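Penthorpe Evening Course: Packing and Storing Textiles
Notes for Session 3 — Clear Bags

Welcome back, everyone, and thank you for bringing so many things from home! Tonight we stay with the plain clear bag, which I know sounds like a small subject for a whole evening, but please bear with me. Lay the bag flat on a clean table, smooth the contents with your palm, and turn the brightest side outward so you can find it again in July without opening 20 others.
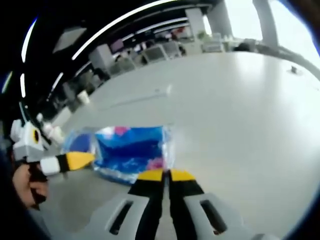

One reader of last term's handout wrote in to ask whether crinkles matter at all, and felt that a bag pressed perfectly smooth only slides off the shelf. I have some sympathy — a little crinkling does no harm, though glare on the plastic can make a label hard to read, so put yours inside, facing out.

For next time: pack 3 bags, one color to each, and read the Kemow sheet on folding.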